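Galería: una mañana comparando pinzas en el banco de pruebas

Imprimir | Enviar por correo electrónico

Publicado el 2021-03-05

Llevábamos desde diciembre prometiendo a los lectores de la hoja de Odside una página sobre las pinzas, y por fin la tenemos. Perdonad la espera, que ha sido larga, pero entre el traslado del laboratorio y las piezas que no llegaban (¡qué invierno!) no había manera de sentarse a escribir con calma. Quien nos siga desde hace tiempo ya sabe que somos lentos para contar las cosas y rápidos para desmontarlas.

La pregunta de partida era muy sencilla de formular y bastante pesada de contestar: si montamos dos brazos iguales y les ponemos la misma tarea, ¿qué dedos nos conviene usar cuando las piezas están revueltas? Teníamos los dedos de serie, que son los que trae Jornura con la pinza, y teníamos también un juego más estrecho que nos preparó el taller Cifuentes a partir de un dibujo hecho a mano, con las cotas corregidas dos veces y una mancha de café que respetaron con mucha delicadeza. El controlador fue en todos los casos el Vomlow, con la misma configuración, para no andar mezclando cosas.

El plan era hacer 400 intentos de agarre con cada juego de dedos, repartidos en varias sesiones, con bloques de plástico echados en una bandeja sin ningún cuidado. Nada de colocarlos bonitos. Sun-ja Hong, que es quien diseñó el protocolo y quien nos riñe cuando nos lo saltamos, insistió mucho en ese punto: se vuelca la bandeja, se deja como caiga y se empieza. Si una pieza queda de canto o metida debajo de otra, mala suerte para la pinza y buena suerte para nosotros, que de esos casos es de los que más se aprende.

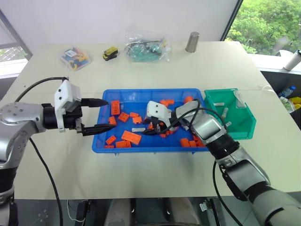

Los dos brazos sobre la bandeja azul: el derecho, con un bloquecito gris entre los dedos; el izquierdo, abierto junto al borde.

Me gusta mucho esta foto porque enseña bien el problema que más guerra nos ha dado, que es el de la convivencia. Una bandeja tan baja parece enorme cuando uno la tiene en las manos, y en cuanto entran dos pinzas con sus carcasas blancas se queda pequeñísima. El brazo derecho, además, cuando baja hacia el centro, pasa por delante de la caja verde y tapa una parte de lo que hay debajo, de modo que la cámara de cabeza pierde de vista justo los bloques de esa esquina. Hemos probado a subir un poco el codo y se gana algo de visión, pero se pierde comodidad en la muñeca. Seguimos discutiéndolo en la comida, con servilletas y tenedores haciendo de brazos.

Fijaos también en los cables. El negro que sube por encima de la pinza izquierda y vuelve a bajar por el borde de la mesa es un asunto que nos ha ocupado más tardes de las que quisiera confesar. Si el lazo es corto, tira de la muñeca en los giros; si es largo, baila y acaba donde no debe. La solución de momento es un lazo generoso y bastante paciencia - y una brida en reserva, por si acaso.

En cuanto a los números, que sé que los estáis esperando: con los dedos de serie salieron bien 275 intentos de los 400. Con los estrechos de Cifuentes fueron bastantes más, aunque prefiero no dar la cifra todavía, que Sun-ja quiere repetir una sesión entera en la que sospechamos que la calibración no era la buena. Sí puedo adelantar que las piezas planas siguen siendo las peores con los dos juegos, y que los bloques pequeños que quedan pegados a la pared de la bandeja piden un dedo fino, sin discusión posible. Lo que pierde el dedo estrecho es firmeza: en las piezas largas, si no agarra por el centro, el bloque gira.

Para la próxima tanda queremos bajar la velocidad de cierre en el Vomlow y probar unas fundas de goma de 32 milímetros. Si alguien ha trabajado con algo parecido, que nos escriba, por favor, que leemos todo y contestamos a casi todo.

Imprimir | Enviar por correo electrónico

Comentarios (4)

tornillo_m3
Muy buena la comparativa. ¿Habéis probado a inclinar la bandeja unos grados? A nosotros las piezas planas nos mejoraron mucho así.

Redacción
¡Gracias! Inclinada no, todavía. Se lo paso a Sun-ja y lo apuntamos para la siguiente tanda.

Maite
Yo lo del lazo del cable lo resolví con un brazo de flexo viejo atornillado a la mesa. Feo, pero dos años sin un tirón.

pinzas_y_cia
¿Los dedos estrechos se pueden encargar sueltos al taller? Un juego completo de otra casa me lo presupuestaron en 875 euros y me parece un disparate para lo que es.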